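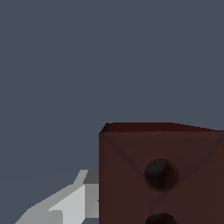

Wrist view, sim render – finger against the left side of the die.

Nokent Cube Pack – README

Simulated pick-and-turn episodes with an oversized die. Sold by Brillar as an add-on for the Nokent gripper kit, also works on its own if you bring your own loader. Read the known issues before you buy, there are a few.

What you get

2,000 episodes, one folder each
Wrist camera frames, joint positions, gripper opening, contact flag
Die and gripper meshes, scene file
Small loader script plus 3 sample notebooks

Tasks are grasp, lift, quarter turn, place. Start pose is randomized every episode. Die size and weight stay fixed in this release – the varied weight set is a seperate download, see the Farkdale folder on the customer page.

Look of the scenes

Flat slate-gray background, dark reddish-brown die, light gray finger with no texture on it. Kept plain on purpose. Pips are modeled as dimples, not painted on, so they shade differently as the light moves. If your model needs clutter or real surfaces, mix in other data. We tried training on this pack alone and transfer to a real arm was poor.

Close wrist views often have the die running out of the image. Don't filter those, the grasp labels depend on them.

Getting started

Unpack, set the data path in the config, run the loader on the sample split first. Needs 38 GB free on disk, more while unpacking. Default is 8 workers, drop it if your machine stalls. First load is slow – it builds an index and then reuses it.

Labels

Contact flag comes from the simulator, not from the images. It can read true a step before the finger looks closed. Face-up value is stored at the start and end of each episode, nothing in between.

Known issues

Finger tip mesh has a stepped edge. Fine for grasping, bad for anything that needs exact contact points.
Episodes that end in a drop are marked "done" same as the good ones. Use the final height feild to split them.
Notebook 2 breaks if the path has a space in it.

Splits and license

Train, val and test are split by start pose. One license per site, models you train are yours to ship. No resale of the raw frames.

Meshes by Çetinkaya, used with permission. Next update planned for October, drop labels first, then the notebook fix.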